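Consumer Trends and Household Goods
Handout 6: Who says it's a trend?

Read before the September session. Bring the worksheet from Handout 5, filled in this time.

Where we left off

Last time we looked at how a retailer decides what to put on the shelf. The short version was that buyers watch other buyers. This week is about the people they say they are watching, namely the forecasters, and about whether there is anything in a forecast that you could check.

I should say now that I think most of it can't be checked. Some of you want to work in this business and I'm not trying to talk you out of it. I would like you to be able to read a trend report and mark the sentences that could turn out wrong. In the reports I have used for this course, there are usually very few.

1. What a forecast is supposed to be

A forecast says that something will happen, by a certain time, to a certain degree. "Sales of green kitchen goods will be higher next year than this year in these stores" is a forecast. It may be dull, and it may be wrong, but you'll know which.

Compare the opening line of the Trendstead report on the reading list: "Home cooks are moving toward a calmer, more honest kitchen." Moving from what? Which home cooks? What would a dishonest kitchen look like, and how would we tell if people were moving toward that one instead? You could print the sentence in any year and no one would write in to complain.

The report runs to 14 chapters. Go through the first 2 with a pencil and underline every claim that has a time and an amount in it. Don't spend all evening on this. You won't need to.

2. Color claims

Color is where forecasting started and it is still where the money is. It's also where the language gets slippery. A color name in a report can cover almost anything. "Mint" has been used for pale green, for blue-green, for a gray with a little green in it, and once (Trendstead again, chapter 9) for something I would call white. If the name is wide enough, the forecast can't miss. Somebody somewhere is selling a thing in that color, and always was.

The second trouble is the sample. Reports like to say a color is "everywhere." Look at any group of kitchen things and you will find a color to build a story on.

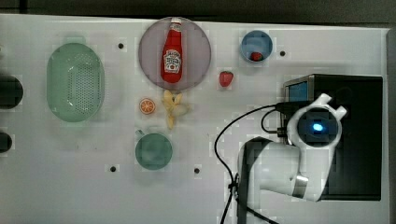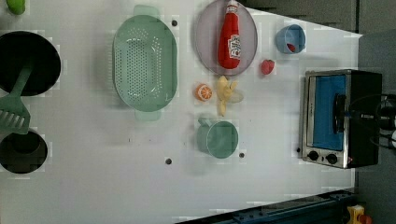
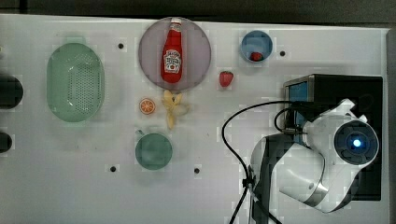
Mint colander, ketchup bottle on a plate, dark rounded pieces at the left: the same in all three.

A forecaster with a deadline could get "the return of soft green" out of almost any kitchen, and a different forecaster could get "bold red accents" out of the same one. Both would sound right. When two opposite stories fit the same evidence equally well, the evidence isn't doing any work, and you should ask what is.

There is a third trouble, which students tend to miss. Factories pick their colors well ahead of the season, and some of them pick by reading the forecast. The color then shows up in stores and the forecaster takes credit. Was that a prediction or an order? I don't think the trade press asks this often enough – it runs on the same advertising.

3. The Calado case

You have the case sheet, so I'll be brief. Calado made storage jars and mixing bowls and had sold them in cream and brown for years. It bought a subscription to a forecasting service, was told that its customers wanted "garden tones," and changed over the whole line in one season. Sales went up.

The case sheet treats this as a win for the forecast. Before you agree, look at the dates in the second table. Calado cut its prices in the same season. It also got into a second chain of stores. Any one of those three changes could account for the rise, and the company changed all of them at once, so we are never going to find out which it was. That doesn't mean the colors did nothing. They may have helped a good deal. It means that the case, as written, can't tell you.

What would have told us something: garden tones in half the stores, cream and brown in the other half, same price in both. Calado's managers said this would have been too much trouble. Maybe so. But then they shouldn't say they know.

4. The Ullen survey

Ullen is the opposite kind of case. It has plenty of numbers. The firm asked 700 shoppers what they would like their kitchens to look like, and most of them chose pale colors from a card with 12 swatches on it.

Points to raise in class:

Count how many of the swatches were pale. The card is reprinted at the back of your packet.

The shoppers were asked what they would like. They were not asked to pay for it. People say they would like a lot of things.

The survey was given out inside Ullen's own stores, to people who had already decided to walk in.

The report says shoppers "overwhelmingly" preferred the pale group. Find the figure. If you can't find it in the text, look in the note under the chart on the last page.

I don't think Ullen set out to fool anyone. I think the firm had a warehouse of pale stock and asked a question that it already liked the answer to – a habit that is hardly limited to kitchen goods.

5. For the worksheet

Pick one claim from the Trendstead report. Copy it out word for word. Then write down what you would expect to see in stores if it were true, and what you would expect to see if it were false. If the two lists come out the same, say so and pick another claim. Hand in both.

One page is enough. Please don't use the word "vibe."

Old reports are on reserve at the library desk until 9 in the evening. Take one that is at least five years old if you can get it, and read the section on kitchens first.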